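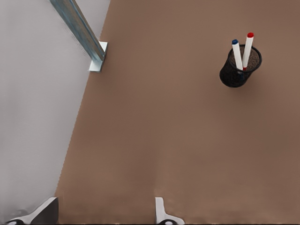 A brown tabletop, computer rendering.

Aranwood Table Rental – Frequently Asked Questions

How do I reserve tables?
Write to us through the contact form and tell us the place, the month, and how many guests you expect. Smaranda Pîrvu answers all requests, usually in the same evening. Please do not send the same request two times, it goes into the list as two different events and then we must call you to ask.

Which models do you have?
We have two models. Clama is the long one, for six persons, or eight if they are friends. Alline is the square one, for four persons. Both have a brown top and the same height, so you can put them side by side in one row.

Can I mix Clama and Alline in the same order?
Yes. The price is calculated per table and there is no extra charge for mixing.

What is the smallest order?
Two tables. For one table the transport costs more than the rent, and we would feel bad to charge it.

What is the largest order?
We own 567 tables, but a part of them is always in repair. For a party of 500 guests we can serve you without problem if you write us early. In May and June the stock goes quickly because of the weddings.

Do you bring the tables inside?
We bring them to the ground floor, to the room or the garden where you want them. For upper floors we need an elevator where a Clama can enter standing up. If you are not sure, measure the elevator and send the numbers to Smaranda. Stairs are possible only for Alline, and we charge for them by the floor.

Who sets them up?
You can choose. Liviu Lungu and his team can open the tables and put them in place according to your drawing. If you prefer to do it alone, you will find a sheet with the steps in the first box. It takes nearly 15 minutes for the first table and much less for the next ones.

Do I need a tablecloth?
It is your decision. Many clients leave the top uncovered for a garden lunch and use cloth for the evening. Tablecloths can be rented from Tincuța Lungu, who keeps them in white and cream. They come ironed – please return them not ironed and not washed.

Can I put candles or hot pots on the table?
Candles only in a holder with a bottom. Hot pots only on a trivet. A burn goes deep in the surface and we cannot polish it away, so we must charge the repair.

My table has a scratch when it arrives. What should I do?
Take a photo before the guests come and send it to us. Small marks from earlier use are normal and you do not pay for them.

What if it rains?
A short rain does no harm if you wipe the top after. Please do not leave the tables outside for the whole night, also not under a plastic sheet.

Can I cancel?
Until two weeks before the event you get back the full deposit. After this we keep half of it. If you only change the date, we keep nothing, as long as we have tables free on the new date.

Do you sell used tables?
Sometimes, at the end of the season. Ask for Safta Cârstea, she has the list.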